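# 4 Parish life and local groups

A parish is the smallest unit of local government most people meet. Henao, the parish used in this chapter, has more than 2000 residents and 7 councillors.
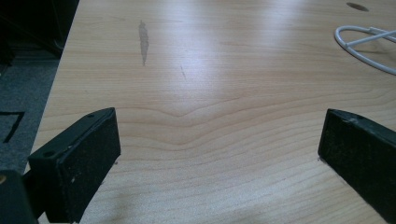
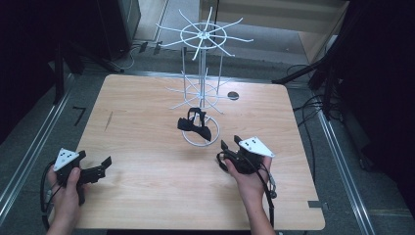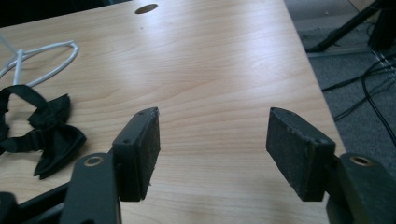

Most contact between council and residents takes place at open days, where clubs can find new members. Nelly Flores studied one such day in March and spoke to 200 visitors. Her findings are set out in the next section, with the council's reply.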